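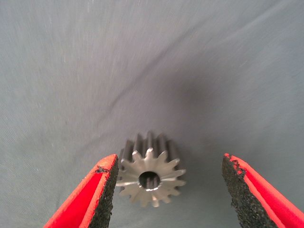
Little gears, big turnout at the Laryea repair evening

I do love a box of odd metal bits, so I was never going to miss the clock and small parts evening at Laryea on October 31, 2020. We had 88 people through the door over the night, which is a lot for a room with one kettle!

The spur gears were what everybody wanted. Small metal ones with pointed teeth and a hole through the middle, and Augustina Boateng had spent most of May sorting them by size (she keeps them in old mint tins, labelled in pencil). There are about 3000 in the collection now, most of them given by people clearing out sheds and workshops.

Kwabena Frimpong brought in his late uncle's hand drill, which had been slipping for years. He and Iddrisu Owusu went through two whole tins before they found a gear that meshed, and you should have heard the cheer when the chuck finally went round. Els Van Rooij had less luck with her mixer, but she's coming back with the rest of it.

If you want to have a go yourself, bring the old gear along even if it's chewed up, as we need something to count the teeth on. Tea is free, parts go for whatever you can put in the jar, and Augustina would really like her medium tin back, please.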